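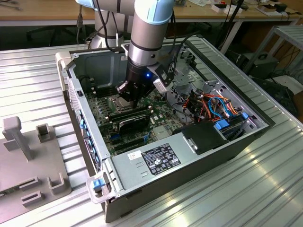
A Friday off in January is a strange thing to spend on a coach, but I'd been meaning to get to the Mornley mending fair for years and this time I finally booked. The forecast was sleet. I packed a flask, two cheese rolls and my grandmother's mantel clock wrapped in a bath towel, and got on at Amham with the clock on my knees all the way.

For anyone who doesn't know it, the fair is held in the old tram sheds behind the station, and it's for people who mend things, or who have things that want mending, or who (like me) have a cupboard full of both guilt and broken lamps. There were 71 stalls this year. Entry was free, though they do rattle a bucket at you on the way in, and I got a sticker and a hand-drawn map that had the toilets in the wrong place.

I started with the chairs. I always think I'll do the sensible thing and walk the whole hall first, and I never do. A woman from Bresberg was putting a new cane seat on a bentwood chair and let a few of us have a go at the weaving. It's murder on the fingers! The cane has to be soaked, then pulled tight, but if you pull too hard it creaks at you in a nasty way. I managed one row and she very kindly said it was nearly straight. She charges by the hole, going round the edge of the seat, which I'd never heard of but makes perfect sense when you see how much of the work is poking cane through holes.

Next to her was knife sharpening, with a queue. After that, a lovely long table of darning, where I learned that I've been darning socks wrong all my life. You should start well outside the hole, in the good part of the knitting. I'd always gone right up to the edge, and then wondered why the whole patch dropped out after a month. I bought a darning mushroom and three cards of wool in colours I don't own any socks in.

The far end of the shed was the electrical side, toasters and radios and computers, and a good deal warmer than the rest, so I had my rolls down there.
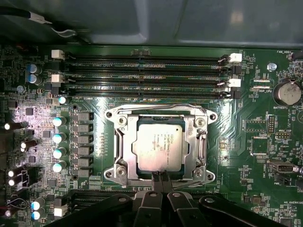
The clock

Right, the clock. It stopped in 600 different ways over my childhood and then stopped for good, and the last man I took it to sucked his teeth and told me to keep it as an ornament. The clock table was run by Kwadwo Baidoo, who has the Asante workshop in Mornley and teaches an evening class there. He took the back off, looked in with his eyeglass for what felt like a week, and asked whether anybody had ever oiled it with something from a kitchen. Well. My grandad oiled everything with something from a kitchen.

So the old oil had gone to a sort of brown toffee. He didn't clean it there and then, as the whole movement has to come out and be taken to bits, but he showed me on one of the wheels how the muck builds up round the pivot. He's quoted me £200 for the full job, including a new mainspring. I said yes before he'd finished the sentence. It'll be ready when it's ready, he says, and I had a spare seat's worth of knees on the way home.

He also gave me a telling-off about winding. You can't overwind a clock like mine, apparently — people say they've overwound it when it was already stuck.

Lunch, properly this time

The cheese rolls hadn't really done it, so I went across the road for soup. Leek and potato, very hot, good bread, a bit mean with the butter. The café was full of people with things in carrier bags on their laps. A man at my table had half an accordion. We didn't discuss where the other half was.

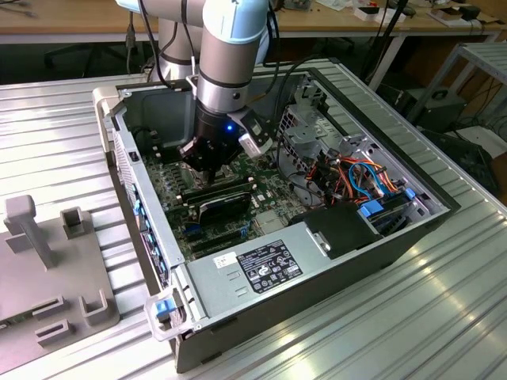 What I kept thinking about in the afternoon was how much easier it is to be brave with a thing once you've seen inside one. I'd never have dreamt of unscrewing the clock, and I'd certainly never have unscrewed a computer, but they're built to be got into, at least the big old desktop sort. Take the side panel off, lay it down, and there's the whole board in front of you. My own tower at home has been wheezing under the desk for ages and I'd been pricing up a new one. Seeing one opened up, with two slots sitting empty below the card and the memory slots in their row where you can get at them, I thought, hang on, I could at least have a look in mine before I spend anything. I've had the screwdriver out on the kitchen table ever since. I haven't used it yet, mind.

Last stop was the swap table by the door, where they keep a tally on a blackboard of everything mended at the fair since it began. It said 1,405 when I left and someone was already rubbing out the five. I swapped a perfectly good egg poacher for a box of brass hinges, no idea what for.

If you're going next time: wear layers, bring cash for the stalls, and go to the darning early before the seats fill up. The coach back to Amham leaves from the stop outside the library and doesn't wait. There's a smaller fair in September too, outdoors, mostly bicycles.

Posted 2018-01-12 | Contact | All words and pictures copyright the author | Back to top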